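4. Willkommenstablett und Wasserkocher im Zimmer

Dieser Abschnitt gilt für alle Zimmer im Gästehaus Zillmont. Er ist für neue Mitarbeiter im Zimmerservice geschrieben. Das Tablett wird auf dem Bett vorbereitet und erst am Ende auf den Tisch gestellt. Bitte lesen Sie zuerst alle Schritte, dann beginnen Sie.

4.1 Vorbereitung

1. Ziehen Sie die Tagesdecke so weit glatt, dass das Tablett nicht kippelt. Kleine Falten machen nichts.
2. Nehmen Sie den Wasserkocher vom Strom. Er muss leer und kalt sein, bevor er auf das Bett kommt.
3. Stellen Sie den Wasserkocher links neben das Tablett, mit dem Kabel am Fuß.

VORSICHT: Der Wasserkocher darf auf dem Bett niemals eingeschaltet werden, auch nicht für einen kurzen Test.

4.2 Tablett füllen

1. Legen Sie das grüne Tablett in die Mitte vom Bett.
2. Süße Sachen kommen auf die linke Hälfte, zum Beispiel die Packung in Hasenform und ein kleines Bonbon.
3. Salzige und scharfe Sachen kommen auf die rechte Hälfte. Die Wurst in der klaren Verpackung gehört nach hinten. 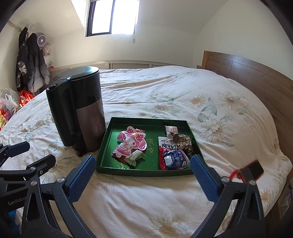 4. Prüfen Sie bei jeder Packung das Datum. Was im September abläuft, wird schon ab Anfang September nicht mehr ausgelegt.
5. Offene oder beschädigte Packungen kommen in den Beutel für die Rückgabe und nicht zurück in den Vorrat.

Hinweis: Die Auswahl kann anders sein, wenn die Lieferung von Kratochvíl nicht vollständig war. In diesem Fall bitte keine eigenen Süßigkeiten dazulegen, sondern Soledad Baptiste im Büro fragen.

4.3 Tablett wechseln

1. Für den Wechsel nehmen Sie die Packungen einzeln heraus und legen sie links vom Wasserkocher auf die Tagesdecke.
2. Wischen Sie das Tablett mit einem trockenen Tuch aus. Keine nassen Tücher benutzen, die goldene Schrift ist empfindlich.
3. Legen Sie die Packungen wieder ein, die größeren zuerst.
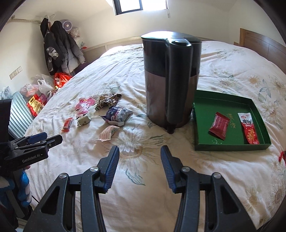
Abb. 2: Tablett beim Wechsel, Süßigkeiten links vom Wasserkocher

4. Kontrollieren Sie die Tagesdecke auf kleine Bonbons, bevor Sie das Tablett wegtragen. Sie rollen leicht in die Falten.
5. Tragen Sie das Tablett mit beiden Händen zum Tisch. Den Wasserkocher tragen Sie extra.

Hinweis: Der Vorrat steht im Schrank im Flur, Fach 3. Ein Karton enthält 36 Packungen. Wenn nur noch zwei Kartons da sind, tragen Sie es bitte in die Liste ein.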